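Where the folding gets learned: a visit to Flitano

Posted in Visits, March

I had my coat half off when someone handed me a gripper and pointed at the stairs. Flitano teaches laundry machines to fold, and the people who do the teaching work in bedrooms, on beds, with heaps of clothes. I loved it from the first minute!

The work is simple to explain and pretty tricky to do well. You hold the gripper by hand, you squeeze, the yellow fingers close, and you fold the way you would at home. The recordings go to Govbridge, where they train the folding arms that Charbonneau wants in its hotel laundry. A full set is 419 folds, and denim is the part everyone groans about – it's stiff, it's heavy, and the pockets catch.
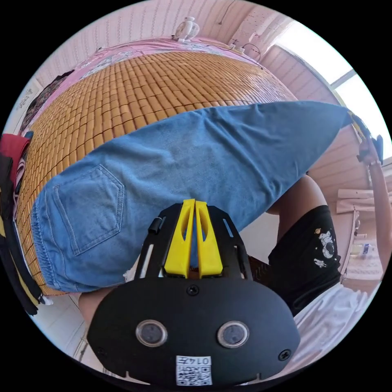

Denim was always the worst of it on the line too, according to one of the Charbonneau folders who had come along for the day. After 300 pieces in a shift your thumbs are done, and she would happily give every pair of jeans to a machine, so long as she still got to decide what counts as folded.

I kept thinking about that on the way to the next room. The Charbonneau staff aren't only being told about the new arms. They come here for paid shifts, they do the teaching, and when a fold is bad they get to throw the recording out. One man told me it was the first time in years his opinion on a sleeve had mattered to management.

Two at a time

Some of the work is done in pairs, each person with a gripper. It looks easy until you try it. You have to slow right down, agree on who moves first, and let go when your partner has hold of the cloth. My first try ended up in a knot (my second was worse), but by the fifth I could lay a pair of trousers out flat and felt ridiculously proud.
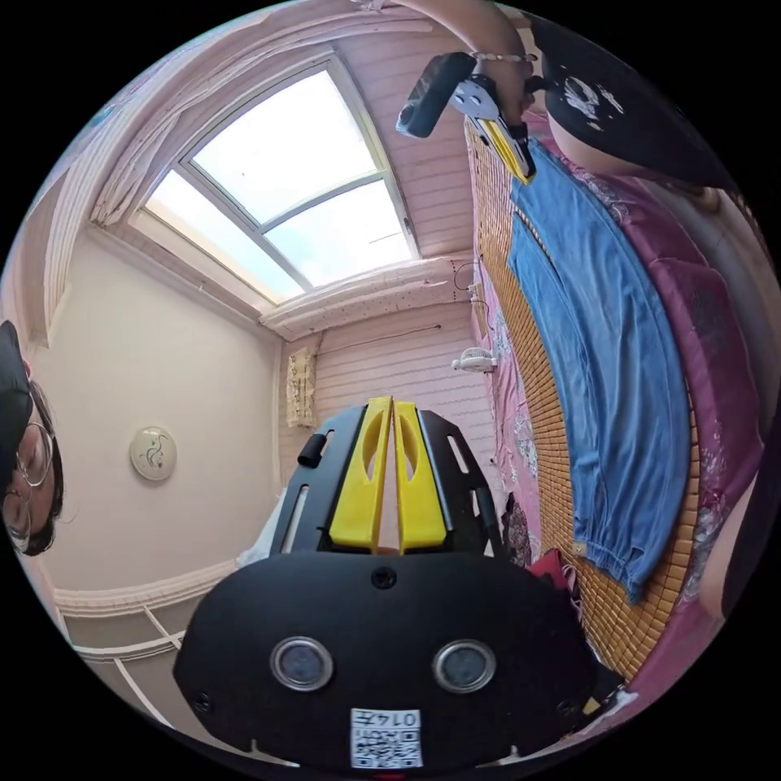
What changes on the laundry floor

The plan at Charbonneau is to start with 50 pieces an hour per arm, slower than a good folder. Staff will move between loading, checking and fixing, with nobody on the folding table for a whole shift. The folders I talked to liked the idea of more moving about. They were less sure about the quiet, as the table is where all the talking gets done, and I hope somebody at the hotel is listening to that.

Pay came up too. Checkers will be on a higher rate than folders, but the training for it is only promised for the first group so far. I asked about the second group and got a shrug.

Back upstairs I had one more go, this time on jeans, starting at the waistband. Thick cloth needs a firmer squeeze than you'd think, and you feel it in your wrist.

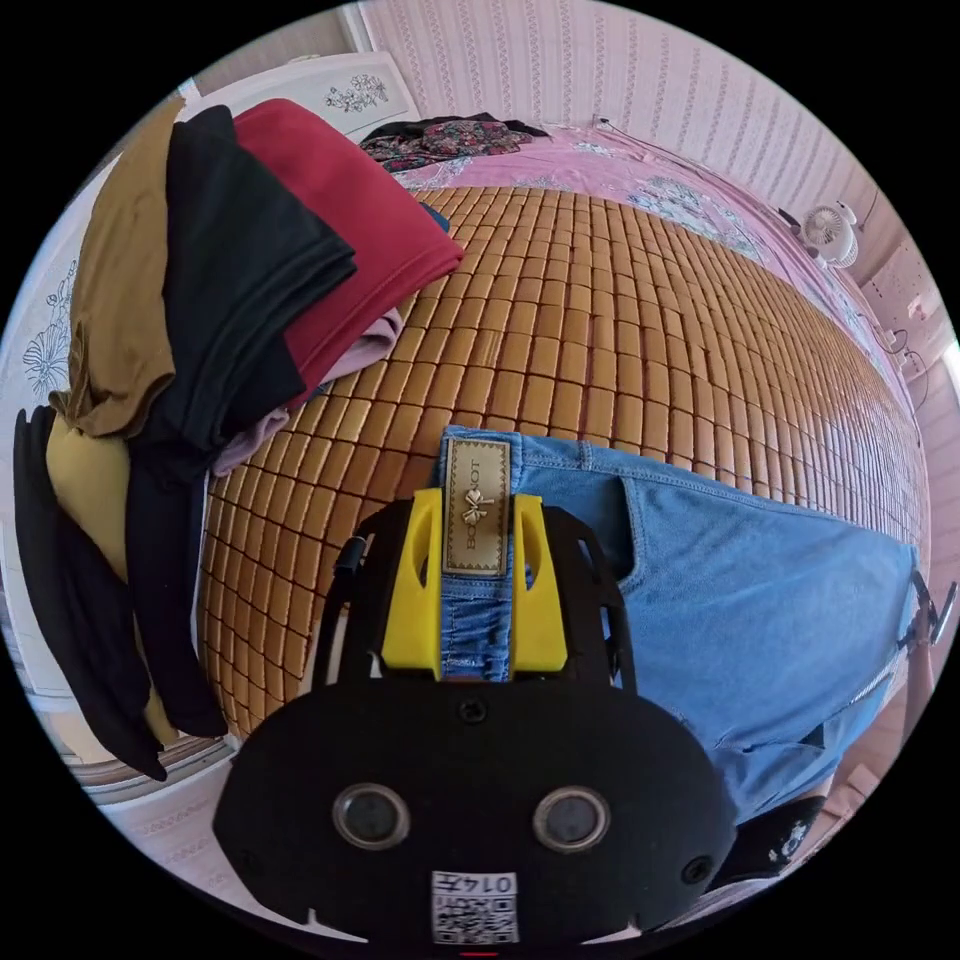 2,074 words in the full report · this is the short version

The long version has the shift plans and my notes from Flurkedano, the repair shop that looks after the grippers. Visits to Flitano run in the morning and again at 2 p.m., and you should ask for the afternoon one if you want time to try the pair work. Bring short sleeves, as cuffs get in the way.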